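Mindmont junior single-seater program
Progress report to Orkerier, second quarter
Prepared by Anum Niazi, program engineer

Track running

The car completed 8 of the 10 test sessions funded for this period. The two missed sessions were both at Lodhi. One was lost to a gearbox oil leak found during the warm-up check, the other to standing water at the pit exit. Both have been rebooked for July at no extra circuit fee.

Total distance stands at 93 percent of plan. Most of the shortfall was recovered by extending the afternoon runs at Stolance, where the circuit agreed to a later finish.

Reliability

The gearbox leak was traced to a seal seated at a slight angle after the winter rebuild. The seal and its housing were replaced, and the procedure now calls for a depth check at four points. No further leaks have been recorded.

Front brake wear remains uneven. The left side runs hotter in long stints – most clearly in the second half – and the pads are being changed earlier than budgeted. A revised duct has been drawn and is with the machine shop. Until it arrives, stints are limited to 8 laps. 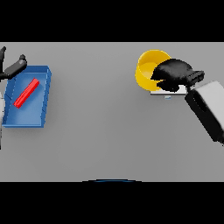 Figure 1. Simulated tabletop with blue tray, left.

Driver development

Etelka Virág drove all completed sessions. Her long-run pace is now steady enough to use as a baseline for setup changes, which was the main driver target for the quarter. Starts are still weak. Clutch release varies too much between attempts, and extra practice starts have been added to the end of each test day.

Budget

Spending is within the approved total. Tires came in under plan because of the missed sessions, and brake parts came in over. We request permission to move the unused tire money to the brake line – no additional funds are needed.

Next period

Priorities are the two rebooked Lodhi sessions, a back-to-back test of the new brake duct, and a first full race simulation with a pit stop. The spare gearbox will be stripped and its seals checked against the new procedure before it travels. Tire orders for July need Orkerier's signature before the supplier will confirm delivery.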